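Bodin Wall Rail and Basket Kit
Section 4: Hanging baskets and setting up the desk

Read Section 3 first if the rail is not yet on the wall. You need a level, a pencil and the small hex key from bag 2.

27 shares

1. Check that the rail is level and tighten both end screws. Do not use the rail to pull yourself up or to steady a ladder.

2. Hook the mesh basket over the rail from the front. Press down until both hooks sit flat. If the basket rocks, take it off and turn the hooks inward by a quarter turn. 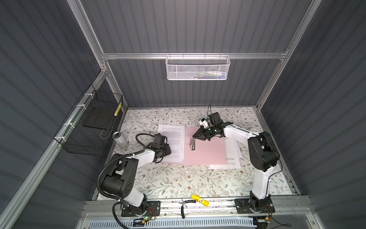 3. Fit side baskets with zip ties. Pull each tie snug, then trim the tail. Leave a little slack until the basket hangs straight – ties cannot be loosened once pulled tight.

CAUTION: Keep the load under 11 pounds per basket. Heavy items such as staplers and paint cans belong on a shelf.

4. Clear the desk and sort your papers. Loose sheets go in a folder, and the folder stays within reach of your chair. Put a clock where you can read it without turning around.

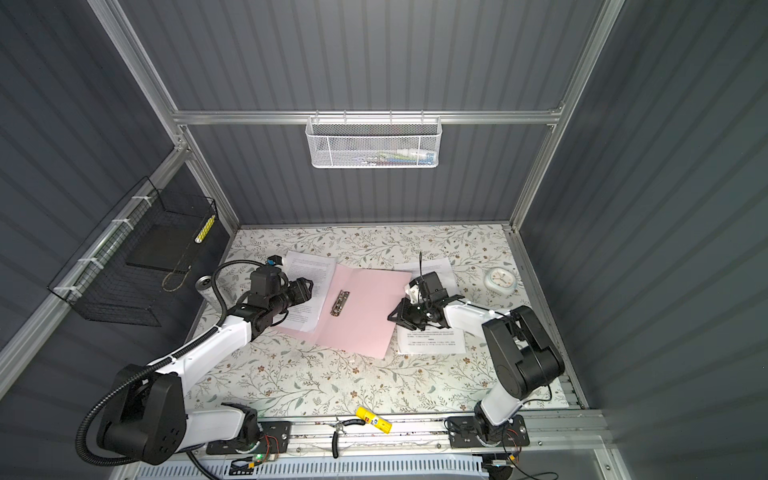
5. Wait 80 minutes before adding a full load if you used the adhesive pads.

Note: Wipe baskets with a damp cloth. Bleach will dull the coating.

Replacement hooks are sold in the Kikine spare parts pack. Section 5 covers corner rails.

Guide text: Mireille Deschamps

11 comments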